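Moving savings out of Flamurell, worth it?

Posted in: Banking, payments and digital money

tansy_hedge
14 March 2025

Morning all. I've had a Flamurell account since they were still only doing the prepaid card, and I've been happy enough, but they've written to say the savings pot is being turned into what they call a "token balance". Same pounds, same rate (for now), only it sits on some sort of shared ledger with Kusent and you can send it to anyone on either app straight away, day or night. I've got £477 in there, so hardly a fortune, but it's my car tax and boiler money and I'd like it to be there when I go looking for it.

Has anyone let theirs switch over? The letter is four pages and I came out of it knowing less than when I went in. My branch in Lillstead closed in January so I can't go and bother a human about it.

oldpennyblack
Mine went over a fortnight ago. No drama at all. Balance looks the same, card works the same, and I sent my daughter £5 at midnight as a test and she had it before I'd put the phone down. I think you're worrying over a change of name.

grumblewick
I wouldn't call it a change of name. Read the bit about protection. An ordinary savings account is a deposit and you know where you stand if the firm goes under. A token balance might be a deposit or it might be e-money, and those are treated very differently. My copy of the letter says "safeguarded", and safeguarded isn't the same word as protected. I moved mine out the same afternoon.

oldpennyblack
Safeguarded means they have to keep your money apart from theirs. It's been like that for half the apps on people's phones for years and the sky hasn't fallen in.

grumblewick
Apart from theirs, yes, but you can wait months to get it back while the administrators take their fees out of it. Ask me how I know. I had £202 stuck with a travel card firm and got most of it, eventually, in two lots, long after the holiday was a distant memory.

tansy_hedge
Right, that's exactly the sort of thing I was after, thank you both. I've just dug the letter out again and mine says "safeguarded" on page two and "your deposit" on page three! So which is it?? I'm going to write to them and ask in plain words.

marrowfat
Do it through the app's message thing and not by phone, then you've got it in writing. I did the same with Vilela when they brought in their "instant pounds" and it took them 2 goes to answer the question I'd asked. The first reply was all about how fast the payments were. Lovely, but I hadn't asked that. The second one said it was e-money, and that was that, I kept my spending money there and put the rest back in the building society. I don't feel hard done by, they're handy for paying the window cleaner and splitting a takeaway, I just wouldn't keep the roof money in it.

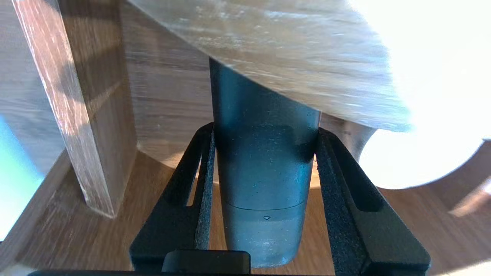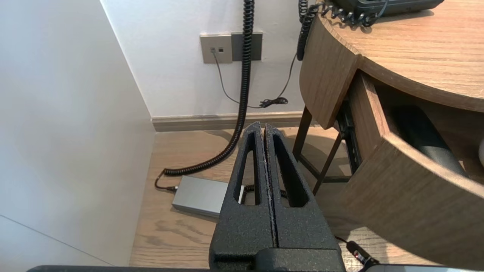

Anyway, what I'd want to know before letting it switch is whether you can switch back. With Vilela you could, but it went as a withdrawal and a fresh deposit, so I lost the older, better rate I'd been sitting on. It wasn't a huge amount in my case but I was cross about it, mainly with myself for not asking. So put that in your message as well, tansy, and ask what date the interest stops on the old pot, because mine had a gap of a few days where it earned nothing anywhere.

tansy_hedge
Ooh, hadn't thought of the rate. Mine's one of the old ones too. Adding it to the list.

sixpence_sal
Can I put in a word for the other side? My mum gets paid for her sewing in dribs and drabs, mostly from people on Kusent, and before this she'd wait until after the weekend for half of it. Now it lands when they press the button. For her that's the difference between topping up the meter and not. I get that it's all a bit new, but ordinary transfers being slow (or "under review", my favourite) costs people too.

grumblewick
Fair point and I've nothing against it for that. Payments in, payments out, fine. My gripe is with moving people's savings over by default and giving them a letter nobody can follow.

oldpennyblack
On that we can agree, the letter was dreadful. I still say she'll be fine.

kettle_and_toast
Slightly off to one side, but does this mean they'll stop doing cash withdrawals from the savings pot? My letter says withdrawals are "made digitally". I still take out cash for the market and I'd be off like a shot if that went.

marrowfat
I'd read that as you move it to your main balance first and then use the machine, but I'm guessing. Worth asking.

tansy_hedge
Message sent, with the deposit question, the rate question and kettle's cash question all in it. I've moved the boiler money out in the meantime and left the car tax in, which will probably please neither of you two. Will post what they say when they reply.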